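Arne Eichhorn has been teaching robots by demonstration for nine years, and for the first two of them he did it almost entirely by remote control. He now leads data collection at Grunby, where the manipulation model is known internally as Vikus. We spoke in April 2021, shortly after the group had moved most of its work to hand-held grippers.

The earlier setup, Rewi, was a conventional leader-follower system. An operator moved a pair of small arms and a larger pair copied them. Eichhorn does not dismiss it. "The data is clean. Every joint angle you record is one the robot has reached, so there is no question of whether the motion is possible. The cost is speed. Folding a cloth took an operator four or five times as long as it would by hand, and most of that was waiting and correcting."

With Jistivik, the hand-held system, the operator carries the grippers and does the task directly. Each gripper has a cube with printed markers mounted on it, and its position is worked out from those markers in the camera view. The jaws have the same shape as those on the robot. 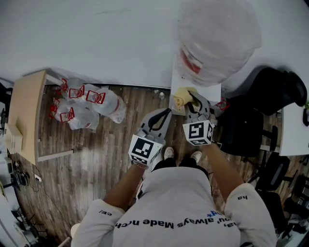

*Hand-held grippers with marker cubes, the right one closed on a yellow cloth.*

Eichhorn is particular about the markers. "A flat tag is lost as soon as the wrist turns. With a cube you normally have at least one usable face. If both cubes are hidden for more than a few frames we cut the demonstration there. We don't interpolate across a gap and hope."

A new operator records 600 demonstrations before any of their work goes into training. I asked whether that was excessive.

"It is mostly for the pace. People start off too fast. A person can flick a cloth over and catch the edge, and the arm cannot follow that. We replay each recording against the arm's joint limits, and anything it can't reach is rejected. After a while the operators stop producing those motions."

Soft items remain the weak point. Cloth and thin plastic bags change shape under the jaws, and the grippers in use at present have no force sensing. "We know the jaw opening and nothing else. The operator feels the cloth slip through the handle and adjusts. The recording has the adjustment in it but no cause for it."

A version with a sensor in the finger pad was tried in January and withdrawn when the readings drifted. Eichhorn expects to try again with a different pad material.

Rewi has been kept for tasks with tight clearances, such as seating a connector, where small errors in the marker position matter. "For those I still want the robot's own joints in the recording," he said. "I would use remote control there even if it were slower than it is."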